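The Oven at the Top of the Stairs

Sunday, October 1, 2023

Shared offices like to talk about their coffee. The one on the upper level of the old works at Kostcombe would like to talk about its coffee too, but there isn't a machine, so we talk about the toaster oven.

It's white, it has a dark glass door, and it lives on a light wooden table beyond the stairwell. The woman who looks after it has a desk against the exposed brick, a part-time job doing the accounts for a dental supplies firm called Grestodent, and no title of any kind in respect of the oven. "I've been called the oven lady," she says. "I've been called worse, mainly by people who wanted to do fish." She agreed to be interviewed on condition that I left her name out, on the grounds that people already know where she sits.

I asked how a grown woman with a qualification ends up in charge of a toaster oven.

"By cleaning it once," she says. "I wouldn't recommend it. There was cheese on the element and the whole upstairs smelled like a campsite, so one evening I stayed behind and did it properly. Next morning somebody came over and asked me whether it could take a baking potato. Not 'do you happen to know'. They asked as if I'd been appointed."

Can it take a baking potato?

"It can take a small one. People don't bring small ones."

Before the oven there was a microwave, a Drorken, which she remembers with the kind of tenderness most people reserve for a bad landlord. It hummed when it was on and ticked when it was off. It turned soup into lava at the rim and left it stone cold in the middle. In March it gave up during somebody's lasagne, and a long exchange of messages followed about what should replace it. She has kept the messages. She read me several, doing the voices.

"There was a microwave faction and there was an oven faction, and there was one man who thought we should all just eat salad. He doesn't work here now. I'm not saying those facts are connected." The oven faction won by being the ones prepared to go to the shop.

The change took some getting used to. A microwave asks nothing of you except that you take the fork out. An oven wants to be warmed up, and watched, and it wants you to own something that can go inside it. In the first week, she tells me, a plastic lunchbox went in with its lid on. She described the result as "mostly flat".

"You'd think it would be obvious. But people come up those stairs with their heads full of work, they see a box with a door, and they put their lunch in it. I've stopped taking it personally. I did buy a scraper."

We were sitting at her desk for this part, with a good view of the table and the handrail and, past the balusters, the lower floor and its big windows full of leaves. She broke off twice to look at somebody who was standing near the oven. On neither occasion did they do anything wrong. She seemed very slightly let down.

So what goes in it, on an ordinary day? Toast, she says, more than anything. Cheese on toast after that, and then pastries that were bought on the way in and have gone sad by eleven. Last night's pizza does extremely well, and she'll defend that against anyone. Chips from the shop are allowed if they're spread out. Leftover curry is discouraged, "because it isn't a thing you toast, is it, it's a thing you stir".

She keeps a small exercise book about it all. I'd been warned about the exercise book. It began as a list of timings and has grown into something nearer a diary. The entry for a croissant reads "four minutes, then look, then probably one more, don't wander off". The entry for garlic bread says only "downstairs complained".

"Everything rises," she explains. "Well, it ought to. But the smell goes down that stairwell as if it's got a meeting to get to. I've had people come up from the bottom floor to ask what's cooking, and you can tell some of them mean it nicely."

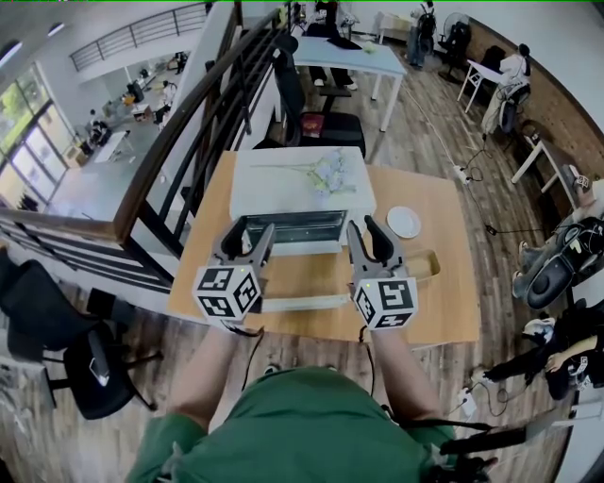 The table itself was a matter of some debate. It had been a spare, used for parcels and for coats, and there were people who felt strongly that it should go on being used for parcels and coats. She wanted it for the oven as it was a sensible height and you could get round it.

"You want to be able to stand square on to the door. That's my whole philosophy. If you come at a hot tray from the side, you burn your wrist, and then you look for somewhere to put the tray down and there isn't anywhere, and then it's on the floor and I'm fetching the scraper. So there's a board along the front. You put things down on the board. It isn't complicated, and I've explained it to everyone in this building, including a man who'd come about the broadband."

The board is white and flat and she's fond of it. Next to the oven is a round white plate, also under her protection. A plate, she has found, is the first thing to leave a shared kitchen. It goes off to someone's desk with a sandwich on it and is next seen weeks later under a plant. There is also a shallow tray with a light brown rim, and here she lowered her voice, because the tray is a sore point.

"Everybody thinks the tray is theirs. I don't know what it is about it. It's a perfectly dull tray. But I've had two separate people tell me they brought it from home, and both of them were quite moving on the subject."

Whose is it?

"Mine," she says.

And then there are the flowers: one artificial sprig, pale blue and white, lying on the top of the oven. I'd assumed these were a joke and it was made clear to me that they weren't.

"An oven on a table looks as though someone's halfway through moving out. Put a flower on it and it looks as though they've stayed. I did try a real one. It lasted until the first bagel."

The rule is that the sprig comes off before the oven goes on, and it's the one rule she is strict about. You lift it off, you lay it on the far end of the table, you make your toast, you let the thing cool down, and you put the sprig back. She has come to regard it as an excellent test of character. "You can learn more about a person from whether they put the flowers back than from a year of working next to them. There are directors of companies who don't put the flowers back."

Had she thought of putting up a sign? She gave me a look. There was a sign, apparently. There was a second sign correcting the spelling of the first one, and then a third, unsigned, about tone. They all came down on the same day and she has been a great believer in the spoken word ever since.

What the building did get, for a while, was a booking system. There is an app called Obi that everyone uses for the meeting room, and someone kind and clever added the oven to it, so that you could reserve a slot of 10 minutes and be sent a reminder when your time was coming up. She tells this story with her eyes closed.

"You'd have a woman with a slice of bread in her hand, standing in front of an empty oven, and she couldn't use it, because it was booked. And the person who'd booked it was on a call. So there she stood with her bread. I've got a photograph of it somewhere. It should be in a gallery."

The oven was taken out of Obi after a fortnight. The present system is that you look to see if anybody's there.

I asked what she'd tell another office thinking of going the same way, and she took the question more seriously than I'd meant it. Get one with a door you can see through, she said, or people will open it every thirty seconds to check and nothing will ever brown. Put the crumb tray somewhere in your mind, since it will be nowhere in anyone else's. Don't buy the smallest one. Don't put it near the person who minds about smells, and if you don't know who that is yet, wait, and they'll introduce themselves.

She also thinks everybody should sweep up before they leave and not afterwards, by which I understood her to mean that there are people who say they'll do it afterwards.

Does she resent any of it? She's paid to do Grestodent's invoices, after all, and by her own account she was interrupted on Thursday in the middle of a column of figures by someone holding a frozen waffle.

"I'd sooner have the waffle," she says. "The invoices don't say thank you."

I'd brought a cheese scone with me from the bakery near the station, by way of research, and asked if I might warm it up. She wanted to know whether it had been cut. It hadn't. She closed the exercise book, got up, and went ahead of me to the table to move the flowers herself, saying it was easier that way and that I wasn't to be offended. The scone had five minutes. She was right that it should have been cut.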